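# Capítulo 7
## Hidratar a pele das mãos

Poucos assuntos deste livro dão tanto gosto de ensinar como este. Toda a gente tem mãos, quase toda a gente já as sentiu repuxar depois de uma manhã de lavagens, e a explicação cabe numa camada mais fina do que uma folha de papel! Quem chega aqui vindo do capítulo 6 já conhece a epiderme e as suas células. Agora vamos olhar para a parte de cima, a camada córnea, e perceber o que um creme consegue fazer por ela.

### O que vai aprender

- Descrever a camada córnea e o papel dos lípidos entre as células.
- Distinguir humectantes, emolientes e oclusivos numa lista de ingredientes.
- Escolher entre loção, creme e pomada conforme a pele e a hora do dia.
- Aplicar um hidratante com a quantidade certa e na ordem certa.
- Reconhecer os sinais que pedem uma consulta médica.

### Para começar: o caderno de Archana

Em fevereiro, Archana Upadhyay, formadora de estética na escola Chauhan, pediu à sua turma que apontasse num caderno cada lavagem das mãos, cada creme aplicado e a sensação da pele ao fim do dia. Eram 21 alunos. O exercício durou 30 dias e, somados todos os cadernos, ficaram registadas 1.238 aplicações de creme — muito mais do que a turma esperava.

O mais interessante estava nas margens. Um aluno, Ramesh Bisht, escreveu que o creme da manhã «desaparecia» antes do almoço. Outro, Ankit Ahuja, notou que a pomada da noite lhe deixava os nós dos dedos macios até ao dia seguinte, mas que não a suportava enquanto trabalhava ao computador. Os dois usavam produtos com ingredientes parecidos. O que mudava era a proporção entre água e gordura, a hora e o número de lavagens que vinham a seguir.

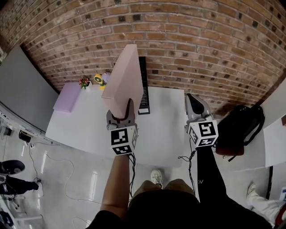 Guarde estas duas observações, porque vamos voltar a elas na secção 7.3, quando compararmos texturas. Se puder, comece também hoje o seu próprio caderno (uma folha dobrada no bolso serve perfeitamente) e leve-o até ao fim do capítulo.

### 7.1 Uma parede muito bem feita

A camada córnea costuma comparar-se a uma parede. As células achatadas, os corneócitos, são os blocos; entre elas há uma mistura de ceramidas, colesterol e ácidos gordos livres que faz de argamassa. É uma comparação antiga e continua excelente! Quando a argamassa está íntegra, a água do interior do corpo sai devagar e as substâncias irritantes de fora têm dificuldade em entrar.

A essa saída lenta e invisível chamamos **perda transepidérmica de água**. Não é suor: acontece o tempo todo, mesmo em repouso e ao frio. Numa pele danificada, a perda aumenta, os corneócitos encolhem e a superfície torna-se áspera. Surgem a descamação fina, a sensação de repuxar e, nos casos mais marcados, as fissuras junto às articulações.

Dentro dos próprios corneócitos há ainda o **fator de hidratação natural**, um conjunto de moléculas pequenas que prendem água: aminoácidos, ácido pirrolidona-carboxílico, lactato, ureia. São solúveis em água, e por isso cada lavagem leva consigo uma parte. O detergente, por sua vez, retira lípidos. As palmas têm outra particularidade: a camada córnea é espessa, mas não há glândulas sebáceas, e a pele não conta ali com sebo próprio para repor gordura à superfície. O dorso tem algumas, com uma pele muito mais fina. Compare os dois lados da sua mão agora mesmo e vai sentir a diferença.

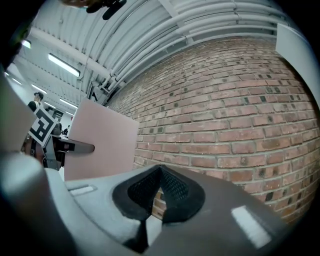 *Figura 7.1 — Superfície cinzenta fosca, com parede de tijolo vermelho atrás.*

### 7.2 Três famílias de ingredientes

Os rótulos assustam à primeira leitura, mas quase tudo o que hidrata pertence a uma de três famílias. Aprendê-las é como aprender a ler uma partitura — de repente, aquela lista comprida começa a fazer sentido.

**Humectantes.** Atraem e retêm água na camada córnea. O mais conhecido é a glicerina; também são comuns a ureia, o ácido láctico, o pantenol e o hialuronato de sódio. A ureia em concentrações mais altas amolece a pele espessada, mas pode arder se houver fissuras abertas.

**Emolientes.** Preenchem os espaços entre as células que começam a soltar-se e dão aquela sensação imediata de suavidade. Aqui entram muitos óleos vegetais, ésteres e álcoois gordos, como o álcool cetílico, que apesar do nome não seca a pele.

**Oclusivos.** Formam uma película que trava a evaporação. A vaselina é a referência clássica; a cera de abelha, a lanolina e a dimeticona pertencem ao mesmo grupo. São eficazes e um pouco pegajosos, com a dimeticona a ser a mais leve ao toque.

Uma boa fórmula combina as três. Vários ingredientes acumulam funções: a lanolina, por exemplo, é oclusiva e também emoliente.

> **Atividade 7.A**
> Escolha um creme de mãos que tenha em casa. Copie os dez primeiros ingredientes e marque cada um com H, E ou O. Deixe em branco os que não reconhecer e volte a eles depois da secção 7.4.
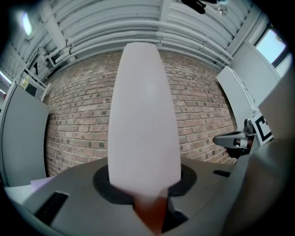 *Figura 7.2 — Peça branca alongada, de topo arredondado, em posição vertical.*

### 7.3 Loção, creme ou pomada?

A loção tem mais água, espalha-se depressa e agrada durante o dia. O creme fica a meio caminho. A pomada tem pouca ou nenhuma água, muita gordura, e protege durante mais tempo. Voltemos a Ramesh, que usava uma loção fluida e lavava as mãos várias vezes até ao meio-dia: precisava de repetir a aplicação, mais do que de mudar de produto. Já Ankit tinha encontrado por si a solução que muitos profissionais recomendam, com uma textura leve de dia e uma pomada à noite, por baixo de luvas finas de algodão.

Quanto à quantidade, usaremos a **unidade da ponta do dedo**: a porção que sai de uma bisnaga comum e cobre a última falange do indicador de um adulto. Uma unidade chega para a frente e o dorso de uma mão com os dedos incluídos. Aplique depois de secar com toques suaves, enquanto a pele ainda conserva alguma humidade, e comece pelo dorso!

### Palavras-chave

camada córnea · ceramidas · perda transepidérmica de água · fator de hidratação natural · humectante · emoliente · oclusivo · unidade da ponta do dedo

### Antes de avançar

Se a pele apresentar sangramento, bolhas, pus ou comichão intensa que não cede, o cuidado cosmético deve parar e a pessoa deve ser encaminhada para um médico. A secção 7.4 trata das fragrâncias e dos conservantes, e traz o quadro completo de ingredientes na página 31 do caderno de exercícios.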